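Let the laundry be boring

I've been collecting examples for learning systems for seven years now, and I still get into the same friendly argument every few months. Somebody looks at a batch of recordings and says, "These are all the same." Usually it's Nithin Suvarna, who I like a lot and who is wrong about this (sorry, Nithin).

His case goes like this. If you've got a washing machine, a basket and a few clothes, and you record the same job over and over, the system learns that one room and falls over in the next. So you should change everything, every time: new basket, new floor, new machine if you can get one.

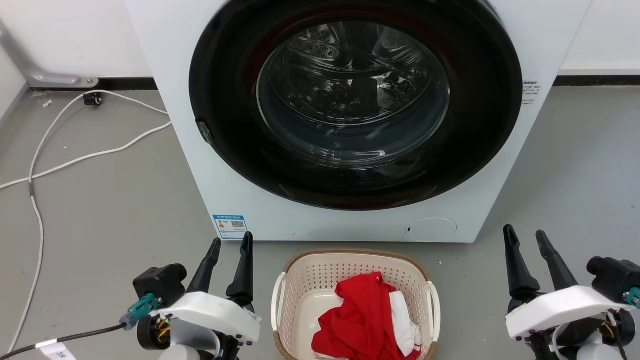
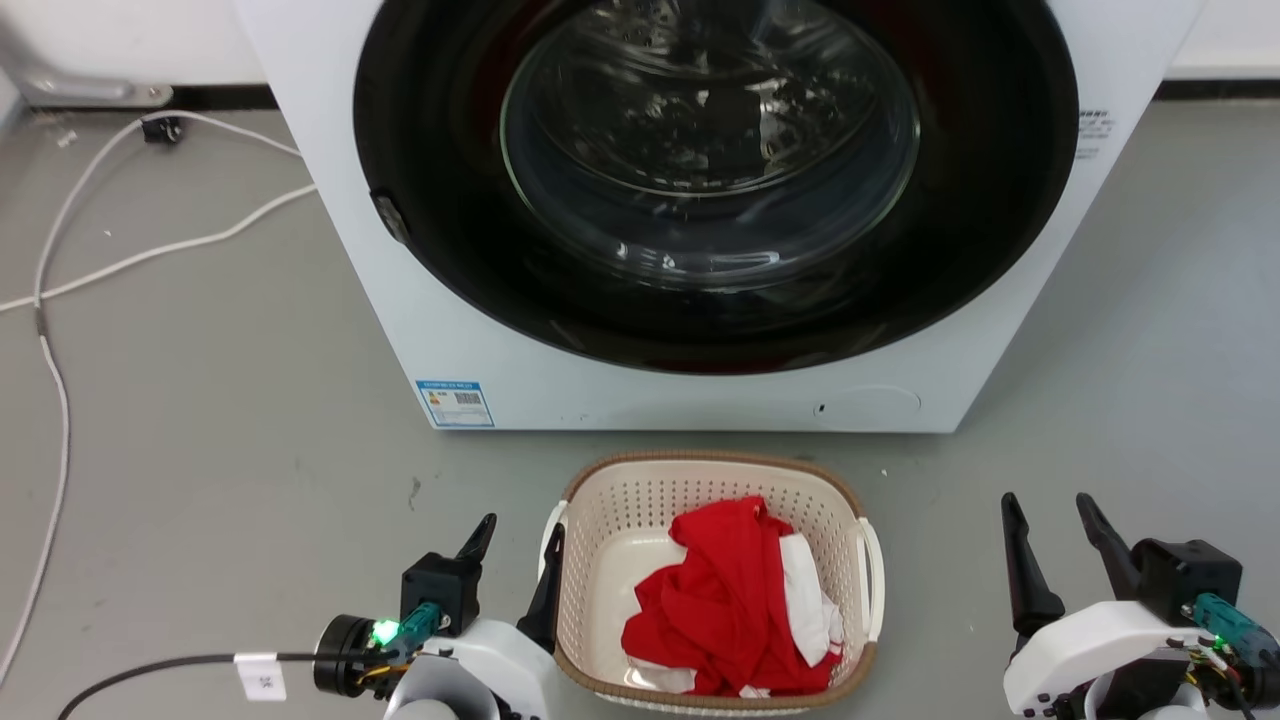

Washer door shut, red and white washing in the basket, both grippers at the front.

And look, I get it. I've seen a model that was brilliant in one corner of one building and hopeless a metre to the left. Variety matters! But I reckon people reach for the big, showy kind of variety and skip the small kind, which is where most of the learning seems to come from. How a shirt slumps. Which way a sleeve ends up pointing. Whether the basket is square to the door or a bit crooked. Change the whole room every time and you never get enough goes at any one problem to see what your operators do about it.

We had a set in March with 1,221 recordings in it, from 28 different setups, and on paper it looked fantastic. Then Leokadia Duda sat down and watched a big chunk of it (with a lot of tea) and found that the operators were still working out each setup when it was time to move on. You could see the dithering. They'd reach, stop, back off, reach again. A learning system copies that too, bless it, and we got a very expensive machine that hesitated over socks.

So these days I'd much sooner have 36 good goes at one basket before anyone shifts the furniture. Let the person driving the arms get a bit bored. Bored operators are smooth, and they've settled on one way to pick up a jumper.

The other thing I'll go to the wall for is keeping the fumbles. Elżbieta Wróbel and I disagree on how many, but we both want them in there and labelled properly. A dropped sock that gets picked up again teaches recovery, and I can't think of another way to get that. At Bollbridge they used to bin every recording with a slip in it, and I think that was a real waste of somebody's afternoon.

What I don't have a good answer for is when to stop. I go by feel, mostly. When I can guess the operator's next move before they make it, I start thinking about a different basket, or towels. Nithin says that's no way to run anything, and he wants a proper measure we can all agree on. He's welcome to write one, and I'll try it on the next lot of towels.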